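Unit 6: Planning Linens and Table Layouts for Receptions
Course handout, Certificate in Event Planning, Stivcombe campus

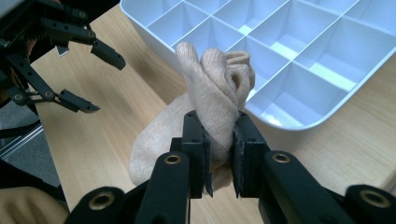 The previous unit dealt with the choice of venue and the signing of the venue agreement. Students should by now have a completed floor plan for their practice event, since the exercises at the end of this handout cannot be done without one. Those who have not yet received comments on their floor plan should use the uncorrected version and revise their figures later.

1. Scope of the unit

Linens are the tablecloths, overlays, runners, napkins and chair covers used at a reception. In most rental agreements they are listed separately from tables and chairs, and they are often supplied by a different company. The planner is responsible for matching the two orders. A common error in student work is to order cloths from the guest list instead of the floor plan. The guest list does not show the cake table, the gift table, the sign-in table, the bar or the stations used by the caterer, and all of these need to be covered.

Draping of walls and ceilings is not included. It is taught in the second term together with lighting.

2. Terms used in this unit

Drop: the length of cloth that hangs from the edge of the table toward the floor.

Floor-length: a cloth whose drop equals the height of the table.

Lap-length: a cloth whose drop ends near the seat of the chair. Also called a half drop in some rental catalogs.

Overlay: a smaller cloth placed on top of the main cloth, usually in a second color or a lighter fabric.

Underlay: a plain cloth placed beneath a sheer or open-weave cloth so that the table surface does not show.

Puddling: extra length that rests on the floor. It is permitted on display tables only. It is not permitted on guest tables or along any path used by serving staff.

3. Calculating cloth sizes

For a round table, add twice the drop to the diameter of the table. The result is the diameter of the cloth. A table 60 inches across and 30 inches high needs a cloth 120 inches across in order to reach the floor on all sides.

For a rectangular table, the calculation is done once for the length and once for the width. A table 72 inches by 30 inches, at the same height, needs a cloth 132 inches by 90 inches. Where the back of a table stands against a wall, a shorter drop at the back is acceptable if the venue allows it, but the order form must say so.

Students should measure the tables themselves during the site visit. Catalog sizes are rounded, and older folding tables may differ from the listed height. At the Brididell hall, which is used for the practice event, two heights of table are kept in the same storage room. The taller tables are marked on the underside.

When a calculated size is not offered by the supplier, choose the next size up for display tables. For guest tables, choose the next size down unless the client has asked in writing for floor-length cloths.

4. Spares and substitutions

Every order should include spare cloths. The rule for this course is 2 spare cloths for each size ordered, and 5 spare napkins for each serving station. Spares are to be kept together in a labeled container near the service entrance, and the banquet captain must be told where it is.

Suppliers reserve the right to substitute a similar item when stock is short. Read this clause with care. "Similar" usually refers to size and fabric, and color may be left to the supplier. If the exact shade matters to the client, the planner should ask for a fabric swatch with the item number written on it and attach the swatch to the signed order. Color names alone should not be relied upon. Ivory, cream, champagne and sand are used differently from one company to another.

5. Choosing color and fabric

Color should be judged in the room where it will be used, at the time of day when the event will be held. A pale cloth chosen at noon beside a window can look gray under evening lighting. If a visit at the proper hour cannot be arranged, request that the house lights be set to the evening level and the curtains closed.

Polyester resists wrinkles and is the usual choice for large guest counts. Cotton blends make more absorbent napkins. Satin reflects light and shows every fold line, so it must be steamed on the table - allow for this in the setup schedule. Sequined and embroidered cloths are heavy, and glassware does not sit level on them. They are best kept for the cake table or the head table, with clear plates or trays beneath anything that could tip.

Napkin folds should be agreed upon with the caterer. Complicated folds add to the setup time, and some caterers charge for them by the piece.

6. Delivery, inspection and return

On delivery, the planner or a named assistant must open each package and compare the contents with the packing list before signing. Stains, tears and pulled threads are recorded on the delivery slip, and a copy is kept. Damage that is not recorded at this stage will normally be charged to the client.

After the event, cloths should be shaken out and checked for flatware. Damp cloths must not be sealed in plastic bags. Mildew is treated as full damage under the Zondport rental agreement studied in class, and the replacement charge applies. Candle wax should be left alone. Scraping it off tends to damage the weave, and the supplier has better means of removing it.

Return times are to be entered on the event schedule as a separate line, with the name of the person responsible.

7. Exercises

Exercise A. Using your floor plan, prepare a table of every surface to be covered, giving the shape, size, height and required drop. Include service stations.

Exercise B. Calculate the cloth size for each entry. Show the working.

Exercise C. Read the substitution clause in the Zondport agreement. Write one paragraph to a client explaining what it permits, in language suitable for someone who has never rented linens.

Exercise D. A client has asked for floor-length satin cloths on all guest tables. The venue opens for setup at 2 p.m. and guests arrive at 5 p.m. Draft a setup schedule and state whether the request can be met. If it cannot, propose an alternative.

8. Submission

Exercises A and B are handed in together, on paper, with the floor plan attached. Exercises C and D may be typed or handwritten. Work is due at the start of the first class in February. Corrected work will be returned before Unit 7, which covers centerpieces and place settings, and students should bring their table of surfaces to that class.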